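Stotow bench log, 13 Apr 2020
Bedroom rules, rev 5

Rev 4 ran to 20 rules and I could find seven that anyone follows. The rest are now in an appendix, where rules go to retire. What survives:

Clear speed before clear path. Arms stay on the slow profile whenever a person is within reach of the mattress, including the person who says they're just fixing one corner.

One side owns the bedding at a time. If a gripper is closed on fabric, hands may hold the sheet but may not pull. Tug-of-war with a Prutwood arm is undignified and shows up in the torque log. 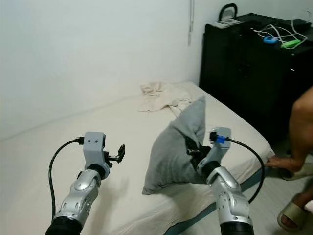 Closed-toe shoes inside the tape. This was in rev 1, rev 2, rev 3 and rev 4, in capitals from rev 3 on. I've gone back to lowercase to see if politeness works.

Cables get a look before every run, both arms, plug to base. The Ellevix checklist gives this one line on page two. I moved it to the top, above the line about filling in the checklist.

Fault 652 (wrist limit) gets written down even if it clears itself. In March we had a suspiciously clean month.

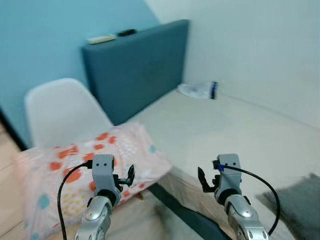

Does a pillow count as a payload for the speed limits?
It does, from the moment the fingers close until they're open again, whatever it weighs.

Still to do: reprint the door sheet, bin the rev 4 copies, find the tape.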